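talk notes – library evening, Gikville, 22 Oct 2022
25 min + questions. DON'T read off the page. Water. Slow down.

## Open

- thanks to Nasrin Hashemi for the invite, thanks for the folding chairs
- ask room: who had a packed lunch at school? hands
- who traded it? (more hands, usually laughter, wait for it)
- my subject: what people carried to work and ate there, Mirkero mill, my grandmother's years mostly
- not a history of the mill. Tumendale people will want the strike – say now it's a different talk

## Where the stuff comes from

- 14 interviews, kitchen tables mostly, one in a parked car
- Lensa Kumsa did the typing up, all of it, thank her by name
- the canteen ledger – 896 entries, handwriting gets worse every winter
- ledger only shows what was BOUGHT. Pail from home leaves no record. Say this twice, it matters for everything after

## The pail

- pass round the real one (get it back!! last time it went home with someone)
- bottom part tea, top part food, lid was the cup
- Asnakech Bogale's story: her father knocked twice on the lid before opening, every day, wouldn't say why
- whose job was packing it. Usually the oldest girl. Up before everyone, ate last
- read the short quote, card 4, the one about the cold stove. Pause after.

## The break

- whistle, 20 min on paper. Walking time came out of it
- spinning room was at the far end so they got less. People still sore about this!
- where you sat = who you were. Wall side, coal side, the steps
- new hires stood. Asnakech Wolde stood for a whole winter becuase no one told her she could stop
- (if short of time skip the bit on the steps)

## Canteen opens

- Gebru company paid for it, 300 seats, hot meal, posters everywhere
- first month packed, then drops off. Ledger shows it clearly
- why? Price, a bit. Mostly the line. You queue and your break's gone
- also pride – "I have food at home", heard that in four interviews nearly word for word
- soup days did better. Don't get stuck on soup

## Sandwiches

- sliced loaf arrives in town, everything speeds up. No knife, no board, less time at the stove
- older women thought it was cheating, Zewditu Mekonnen's mother called it "paper"
- fillings: dripping, onion, cold beans, egg on payday
- wrapped in a cloth first, later in bread wrappers, washed and hung on the line to dry
- ask room: two slices or one folded over? Fights will start, let it run one minute MAX
- folded = end of the week, half the bread

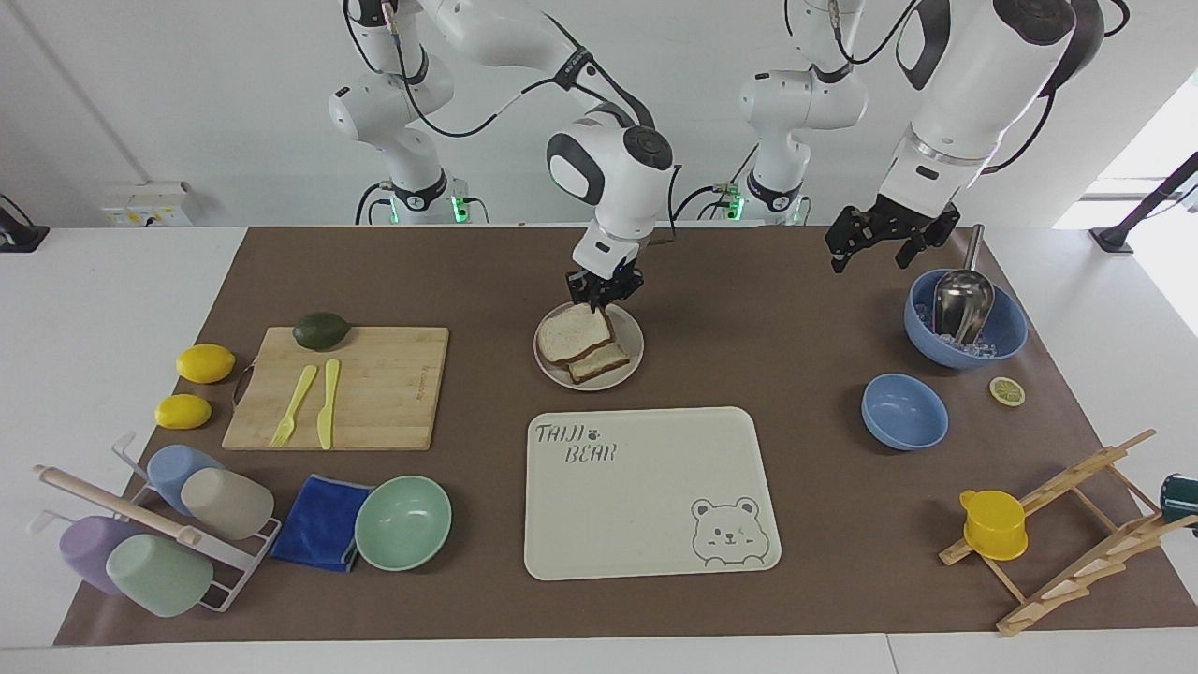

## What got lost / what didn't

- careful, don't go gooey here. Lots of them hated the pail. Heavy, leaked, smelled
- but everyone remembered who they sat next to. Couldn't remember their own foreman's name, could give me the whole bench
- Zewditu still eats at whistle time. Her kids set the clock by it
- canteen building: storage now, serving hatch still there, painted shut

## Close

- one ask: look in the attic, the shed. Pails, ledgers, recipe cards, anything with a date on it
- I don't need to keep it, just an hour to copy it out
- sign-up sheet by the door, Lensa has pens

## If they ask

- men packing their own? yes, two said so, both lodgers
- night shift? hardly anything, ledger stops at six. Would love names
- is there a book – no. Maybe. Say "working on it" and move on
- the strike: see top. Point them to the Tumendale shelf upstiars
- pail back?? check before anyone gets their coat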